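Repair talk, Elton branch library - Oct 22, 2026

Start on time even if people still coming in. Thank Ans Coppens for the room. Phones off, coffee after.

Opening - ask who has thrown out a kitchen thing this year that only needed oil. Wait for hands. Don't fill the silence.

Point one. Wood dries out. Dishwasher, radiator, sunny window sill. Most cracks I see at the Brikard workshop start at the ends, where the grain is open. Say it twice, it's the one thing they should take home. Then the story of the Falcão salad bowl, keep it short this time!! 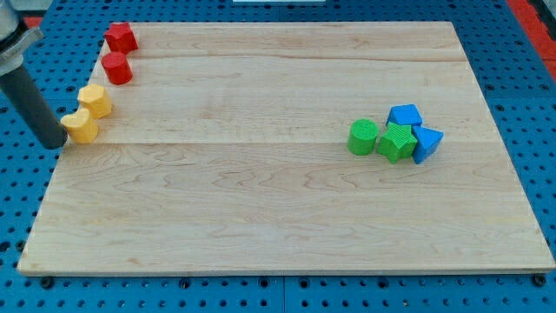
Oil. Food grade mineral oil, plain, from the drug store. Not olive, goes sour. Maple drinks less than you'd think, so thin coats, wipe off, leave overnight, go again. A board like this one is planks joined side by side, you can find the faint seams running across, and those are where I run my thumbnail to feel for a gap. Follow the wavy grain when you sand, never across. Front edge gets extra oil, end grain, see point one.

Point two - glue. Gap you can slide paper into = re-glue, clamp, 2 days before anyone touches it. Smaller than that, leave it alone. People allways want to fix the small ones.

Skip the beeswax part if we're past half an hour. Chandrasekhar will ask about it anyway.

Numbers, if asked: 3,760 items through the workshop so far, no I don't have it split by type.

Questions, 5 minutes. Next session in November, sign up sheet by teh door. Give back the Senside mic before leaving.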